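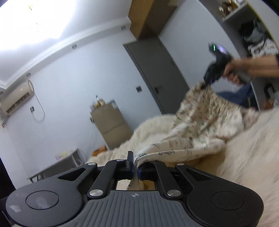
Printed bed linen held by two corners above a fluffy cream blanket.

Fitted sheet

A fitted sheet is a bed sheet with elastic sewn into its edge, so that it grips the mattress from below. It is used as the bottom sheet of a bed. The sleeper lies on it, and a flat sheet, a blanket or a duvet in a cover is put on top.

Construction

The usual sheet is made from one rectangular piece of woven or knitted cloth. A square is cut away at each corner and the two sides of the cut are sewn together, which gives a shallow pocket. Elastic is then fixed along the hem, either at the corners only or all the way round. Narrow elastic of 6 mm is common in cheaper sheets. The pocket depth is given on the packet, and sheets for thick mattresses have pockets of up to 41 cm. A child's bed with a mattress 80 cm wide needs its own size, as the next larger one will wrinkle under the sleeper.
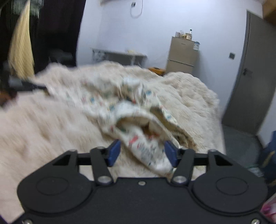
Folding is considered the difficult part of the care of these sheets, as the elastic pulls the hem inward and the cloth has no straight edge to follow. In the most widely taught method, the hands are put inside two neighboring corners with the cloth inside out. One corner is turned over the other, and the remaining two are added in the same way. The sheet is then laid on a bed or a table, the curved edges are folded toward the middle, and the rectangle is folded in thirds.

A variant known as the Elstead fold begins with the sheet already lying flat. It is slower, but it suits persons who cannot hold their arms wide. In the Dorumik household manual both methods are given, and rolling is permitted for knitted sheets.

Care

Elastic loses its strength with heat, and low drying temperatures are therefore advised. Smaller articles often collect in the corner pockets during washing and should be taken out before drying. A hem that has become slack can be opened for 5 cm and new elastic drawn through.

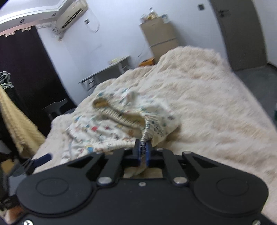 Gathered elastic edge of a white fitted sheet with a small multicolored print.

See also: Duvet cover, Flat sheet, Mattress protector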